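Subject: Re: [handheld-manip] Held-out homes vs held-out objects

Reply to the question from earlier in the thread, quoted below with the parts I can't answer removed.

> In the Clenell write-up you say the policy "transfers to unseen homes"
> but as far as I can tell the objects in the unseen homes overlap with
> the training set. Did you ever separate the two? We are trying to
> decide whether to spend our next collection round on more rooms or on
> more objects, and the table in the report doesn't help us much.
>
> Also, was the pad colour the same in all of the data? We changed ours
> halfway through and saw a drop we can't explain.

You read the table correctly. In the version we circulated, home and object were confounded. We split them in March and I should have posted the numbers to the list then.

The set-up was the same as in the report: hand-held two-jaw gripper, camera on the tool, tabletop tidying into an open box. We trained on the Briner split and held back three homes. In each of those we ran the task twice, once with objects that also turn up in training and once with whatever the household had on hand. The second condition is the one that matters to you, I think. Those tables have a lot on them and very little of it repeats from one home to the next. Toys built from small bricks are a good case, as the shape the policy has to grasp is often one it has never met, even if every brick in it is ordinary.

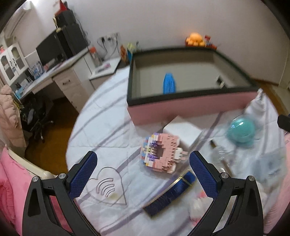 With familiar objects in a new home, success was 68 per cent. With new objects in the same homes it fell to just under half. So the larger part of what we were calling a home gap is an object gap, at least for this task. I would not push that further than tabletop work. We have no drawers or cupboards in the Briner split and the arm reach in those is a different problem.

On your collection question, we tried adding 500 demonstrations two ways. Put into new rooms with the old object list, they made a difference small enough that I wouldn't report it. Put into rooms we already had, with new objects, they recovered a bit more than half of the drop. Three seeds each, same training budget. The order of the two conditions held in all three seeds, although the spread in the second was wide.

Two things to watch if you repeat it. The first is thin or transparent items. The policy tends to close above them, and adding objects did not fix that. We count them separately now - they were dragging the average around depending on who had laid the table. The second is anything lying against something else. Findico's labelling tool marks the contact as a single object unless you turn merging off, and we had a whole batch go through that way before anyone checked.

As for the pads, the colour did not change in the Briner data. We did switch in the older Garside set and saw a small drop as well, but the new pads were also slightly thicker, so I can't tell you which of the two did it. If you still have your old pads I would swap them back for one session and compare before re-collecting anything.

I can share the split files and the evaluation sheet. The raw video has to stay here, as the consent forms only cover our own lab and Clenell. Write to me off list and tell me which format you want the trajectories in.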